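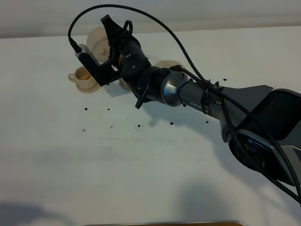
*Hòa Bùi*

# Teegeschirr-Datensatz der Robotik-AG, Projektgruppe Nollport

Stand November. Wer nur Daten laden will, springt zu „Aufbau“. Wer damit etwas trainieren und danach bei der Projektschau vorzeigen will, liest bitte vorher „Einschränkungen“, und zwar ganz.

## Worum es geht

Im Projektantrag stand, der Arm solle „selbstständig einen Teetisch versorgen“. Den Satz habe ich nicht geschrieben und würde ihn auch nicht unterschreiben. In den Daten steckt etwas Kleineres: ein Arm, ein weißer Tisch, beiges Geschirr, dazu Aufzeichnungen von Greif- und Absetzbewegungen, die von Hand ferngesteuert wurden. Ob daraus ein Modell lernt, eine Tasse anzuheben, oder bloß, immer an dieselbe Stelle zu fahren, wissen wir nicht. Ich tippe auf Letzteres.

Der Datensatz heißt intern `jivham`. Der Name stammt aus der ersten Sitzung und bedeutet nichts.

## Aufbau

- 26 Episoden, je eine Datei
- 2 Kameras: eine feste am Arbeitsplatz, eine kleine am Greifer
- Gelenkwinkel und Greiferöffnung pro Zeitschritt
- `notizen.md` mit Bemerkungen zu einzelnen Episoden, leider lückenhaft

```
jivham/
 episoden/
 kamera_fest/
 kamera_greifer/
 notizen.md
```

Die Zeitstempel der beiden Kameras werden beim Export angeglichen. Das Skript dafür kommt aus dem Vorgängerprojekt Cerach und wurde für einen anderen Arm geschrieben. Hạnh hält es für zuverlässig. Ich habe bei der Durchsicht Versatz gesehen und würde jedem raten, selbst nachzumessen.

## Kamera am Greifer

Die Idee war, dass die Nahansicht die entscheidenden Informationen liefert, sobald der Arm selbst der festen Kamera das Geschirr verdeckt. Auf dem Papier leuchtet das ein. In der Praxis gibt es Momente, in denen die Greiferkamera vor allem Tischplatte zeigt und von den Tassen nur den unteren Teil am oberen Bildrand.

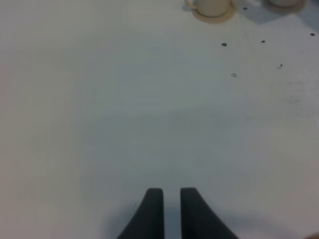
Ein Netz, das aus so einem Bild die Höhe einer Tasse ableiten soll, muss raten. Hạnh Ông meint, über die Abfolge der Bilder gleiche sich das aus. Kann sein. Belegt hat das bei uns noch keiner, und der Verweis auf „andere Gruppen, bei denen das geklappt hat“ reicht mir nicht. Ich hätte gern einen Vergleichslauf ganz ohne Greiferkamera.

## Einschränkungen

**Hintergrund.** Immer derselbe weiße Tisch. Beiges Geschirr hebt sich davon nur mäßig ab, und die Schatten sind teilweise auffälliger als die Untertassen. Ein Modell kann also sehr gut Schatten verfolgen, ohne dass wir es an der Erfolgsquote merken.

**Krümel.** Auf der Platte liegen dunkle Krümel, dazu kommen Schlieren. Sie sind nicht annotiert. Wer Segmentierung machen will, muss sie selbst behandeln.

**Licht.** Diffus und wenig abwechslungsreich. Über Sonne am Fenster oder Lampenlicht am Abend sagen die Daten nichts.

**Bedienung.** Gesteuert haben 2 Personen mit deutlich verschiedenem Stil. Hạnh fährt in einem Bogen an, ich eher in Stufen. Welche Episode von wem ist, steht nur in den Notizen, und dort nicht durchgehend.

**Fehlversuche.** 7 Episoden sind als misslungen markiert. Es gab den Vorschlag, sie vor der Projektschau zu löschen, damit die Zahlen besser aussehen. Sie bleiben drin.

## Auswertung

Bisher gibt es keine, die den Namen verdient. Das Plakat von Gruppe Rutkowska nennt eine Quote für ein Modell, das auf unseren Daten trainiert wurde. Getestet wurde auf denselben Episoden. Bitte nicht zitieren.

Vorschlag für einen halbwegs ehrlichen Test: Tassen verschieben, Platte abwischen, Arm neu kalibrieren, dann erst zählen. Als Erfolg gilt eine Tasse, die aufrecht auf ihrer Untertasse steht. Antippen zählt nicht.

## Offen

- [ ] Notizen nachtragen (Hạnh und ich)
- [ ] Versatz der Zeitstempel messen
- [ ] Vergleichslauf nur mit fester Kamera
- [ ] Formulierung „selbstständig“ aus dem Antrag streichen
- [ ] Lizenz klären, bis dahin nur innerhalb der AG weitergeben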